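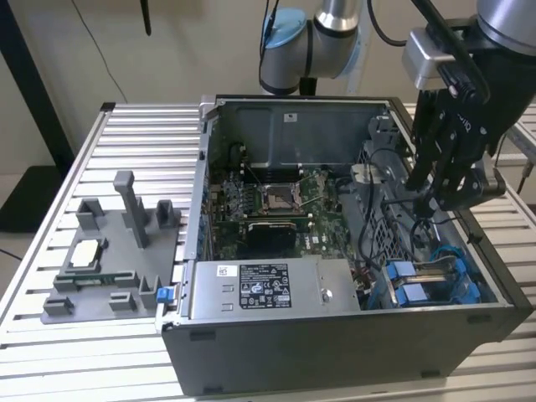

Kupfer: das rötliche Metall

Kupfer ist ein Metall. Du erkennst es an seiner Farbe: Frisch poliert glänzt es rötlich. Die meisten anderen Metalle sehen silbrig oder grau aus. Nur Gold und wenige andere haben eine eigene Farbe.

Menschen benutzen Kupfer schon seit vielen tausend Jahren. Manchmal findet man es als reines Metall im Boden. Solche Stücke konnte man mit einem Stein flach hämmern und daraus Nadeln, Perlen oder kleine Messer machen. Später lernten die Menschen, Kupfer aus Gestein zu schmelzen. Dafür braucht man ein sehr heißes Feuer.

Wenn man Kupfer mit Zinn mischt, entsteht Bronze. Bronze ist härter als Kupfer. Sie war so wichtig, dass eine ganze Zeit nach ihr benannt ist: die Bronzezeit. Mischt man Kupfer mit Zink, bekommt man Messing. Viele Trompeten sind aus Messing.

Wozu braucht man Kupfer heute?

Kupfer leitet Strom sehr gut. Nur Silber leitet noch etwas besser, aber Silber ist viel teurer. Deshalb sind die Drähte in vielen Kabeln aus Kupfer. Um den Draht herum liegt eine Hülle aus Kunststoff. Sie leitet keinen Strom und schützt uns.

Auch auf Platinen gibt es Kupfer. Das sind die flachen Platten in elektrischen Geräten, auf denen die Bauteile sitzen. Dünne Bahnen aus Kupfer verbinden die Bauteile miteinander. Meist liegt eine Schicht Lack darüber, oft ist sie grün.
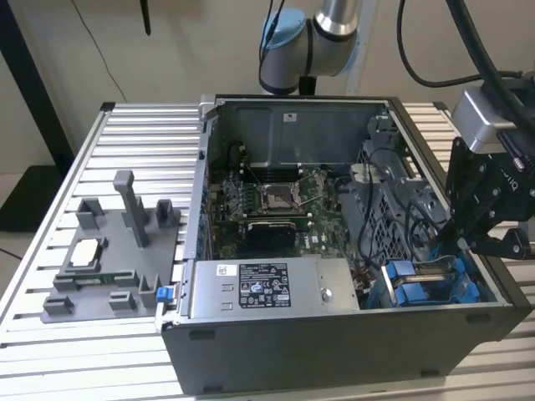
Kupfer leitet außerdem Wärme gut. Darum gibt es Kochtöpfe aus Kupfer. Wasserrohre und Heizungsrohre werden ebenfalls daraus gemacht.

Warum wird Kupfer grün?

Auf manchen alten Kirchen liegt ein grünes Dach. Es wurde nicht angestrichen. Kupfer verändert sich an der Luft. Zuerst wird es braun und matt, nach vielen Jahren bildet sich eine grüne Schicht. Man nennt sie Patina. Sie schützt das Metall darunter. Ein solches Dach kann 200 Jahre halten.

In dem kleinen Ort Pruslow steht ein Rathaus mit so einem Turm. Vor ein paar Jahren wurden dort 4 Platten ersetzt. Die neuen Platten sind noch braun, und man sieht von der Straße aus genau, wo sie liegen.

Wo kommt Kupfer her?

Das meiste Kupfer steckt in Gestein, dem Kupfererz. Es wird in Bergwerken oder in riesigen offenen Gruben abgebaut. Im Erz ist nur wenig Kupfer enthalten. Man muss also sehr viel Gestein bewegen, mahlen und verarbeiten. Das kostet Energie, und in der Landschaft bleiben große Löcher zurück.

Kann man Kupfer wiederverwenden?

Ja, und zwar immer wieder. Kupfer wird beim Einschmelzen nicht schlechter. Alte Kabel, Rohre und Geräte sind deshalb wertvoll. Im Hausmüll haben sie nichts zu suchen. Alte Elektrogeräte gibt man am Wertstoffhof ab. Manche Geschäfte nehmen sie auch zurück. Dort werden sie gesammelt und später in ihre Teile zerlegt.

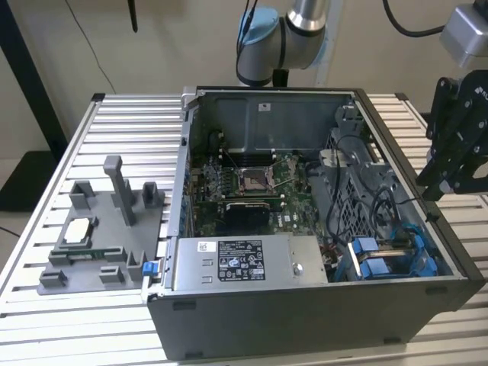
Ein geöffneter Computer mit grüner Platine

Wörter zum Merken

Erz: Gestein, in dem Metall steckt.
Legierung: eine Mischung aus mindestens 2 Stoffen, von denen einer ein Metall ist, zum Beispiel Bronze.
Patina: die Schicht, die sich mit der Zeit auf Kupfer bildet.

Zuletzt geändert: 27.2.25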